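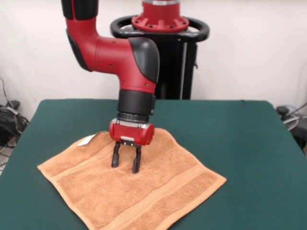
Towels and flannels: questions we keep being asked

Search questions Go Clear

Do I really need to wash a new towel before I use it?

Yes, and this is one piece of label advice we agree with. New terry usually carries a finish from the mill that makes it feel plush in the shop and repels water at home. One wash shifts some of it. Two or three is more like it. Anyone promising full absorbency straight from the packet is selling packets.

Does vinegar bring back the softness?

Sometimes, a bit. In hard water areas it can help with mineral build-up. We have never seen it rescue a towel that was thin and scratchy to begin with. If you try it, use it instead of softener and don't mix it with bleach, ever.

What about fabric softener, then?

We don't use it on towels. It coats the loops, the towel feels lovely, and then it pushes water around your back. The adverts are oddly quiet on that point.

Is a higher gsm always better?

No. The number is the weight of a square metre of cloth and tells you nothing about the quality of the cotton. A 400 gsm towel in decent yarn will outlast a heavier one in poor yarn, and it will dry before breakfast. Very heavy towels are fine if you have a heated rail and patience.

What is the flat woven band for?

Mostly looks. It gives the maker somewhere to put a pattern, and it can help the end of the towel hold its shape. It can also shrink more than the looped part, so the towel draws in at that point. Pull the band straight while the towel is damp. Ironing works too, though we question anyone's need to iron a towel.

Can I cut the care label off?

You can, but read it first. Cut close to the hem and leave the stitching alone, or you may open the edge. Réjean Ross, who answers most of our letters, keeps his labels on and says he has yet to be bothered by one. An orange towel is worth keeping labelled until you know how the dye behaves.

Will a coloured towel run?

Assume it might, whatever the shop said. Press a damp white cloth on a corner and look at the cloth. If colour comes off, wash the towel alone until it stops. Salt in the wash does not "fix" modern dyes, and we wish that tip would retire.

How should I fold a square one?

Lay it flat, smooth the wrinkles outwards with your palm, and bring one edge to the opposite edge. Then fold again the other way. Corner to corner makes a triangle that slides off the pile. Rolling looks smart in a basket and saves less space than people claim.

Does it matter what surface I fold on?

A little. Felt or a blanket grips the loops and stops the towel creeping. A polished table lets it skate. Felt also sheds, so shake the towel afterwards.

Are the Arnotley and Bulberg drying balls worth buying?

We tried both. The towels came out much the same as without them, and the noise was considerable. Save your money.

A loop has pulled. Is it ruined?

No. Snip it level with the others. Don't tug.

Filed under: Laundry & linen > Towels > Care questions

Contact us | © Drilon Household Pages | Back to top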